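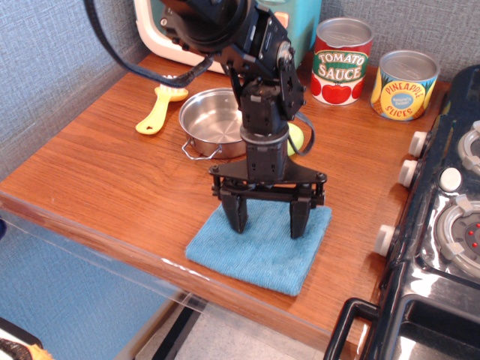

Kitchen Towels and Countertops: Frequently Asked Questions

Mamani Terry Kitchen Towels, square fold. Applies to all colors, including light blue.

What is terry cloth and why is it used in the kitchen?
Terry is a woven cotton fabric with uncut loops on one or both faces. The loops increase the surface area, so a terry towel takes up more water than a flat-woven towel of the same size. Flat-woven towels leave less lint and remain the better choice for glassware.

Do new towels need to be washed before use?
Yes. New terry carries a finishing agent from the mill that reduces absorbency. Wash once before first use, separately from other items. Full absorbency is normally reached after the second or third wash.

What wash temperature is recommended?
Machine wash warm for regular loads. Do not use fabric softener. Softener coats the loops, and the towel will push water across the counter instead of taking it up. If softener has already been used, two washes without it will usually restore the fabric.

Can the towels be tumble dried?
Yes, on medium. Remove promptly and shake out before folding. Line drying is acceptable but gives a stiffer hand.

How much will the towel shrink?
Allow for some shrinkage in length over the first washes. The care label on the hem gives the finished size after laundering. Measure the towel flat, with no tension on the fabric.

How do I fold a towel into a square?
Lay it flat with the long side toward you. Fold in half left to right, then fold the top edge down to the bottom edge. If the result is still a rectangle, fold once more across the longer side. Terry does not hold a sharp crease, and the corners will be slightly rounded. Do not iron.

Can I put a hot pot on a folded towel?
No. The towels are not rated as trivets or pot holders. A folded towel slows the transfer of heat but does not stop it, and a damp one conducts heat quickly. Use a trivet under any pot coming off the stove, including small stainless steel pots.

Is it safe to leave a damp towel on a wood countertop?
Not for long periods. Moisture held against the surface can raise the grain or leave a pale mark in an oil finish. Pick up standing water within 10 minutes and hang the towel to dry. On warm-toned oiled surfaces the mark may not show until the wood has dried completely.

How do I remove a pale water mark from oiled wood?
Let the area dry overnight. Rub lightly along the grain with a fine abrasive pad, wipe off the dust, and apply a thin coat of the same oil used originally. Wait 20 minutes and wipe off the excess. Lacquered or varnished tops should be referred to the installer. For tops finished with Varis oil, follow the instructions on the can.

Which cans, utensils or fruit will stain the towel?
Tomato sauce and turmeric are the most common causes. Rinse tomato stains from the back of the fabric with cold water before washing. Lemon and lime juice will not normally stain but can lighten dyed cotton if left to dry. Plastic spatulas and spoons should be rinsed before they are set down on a towel, as oil residue is difficult to remove from the loops.

Can I use bleach?
On white towels only. Chlorine bleach will strip color unevenly from blue, green and yellow towels. Oxygen bleach may be used on all colors at the dose given on the package.

How should used and clean towels be kept apart?
Keep clean towels folded in a drawer. Hang the towel in use, and replace it daily or after any contact with raw meat. Do not return a damp towel to the stack.

A loop has pulled out. Will the towel unravel?
No. Trim the loop level with the surface using scissors. Do not pull it.

What is the return period?
Unwashed towels may be returned to Gonduseck within 19 days of delivery. Washed towels are accepted only for weaving or hem faults. Orders received after noon on Friday ship the following week.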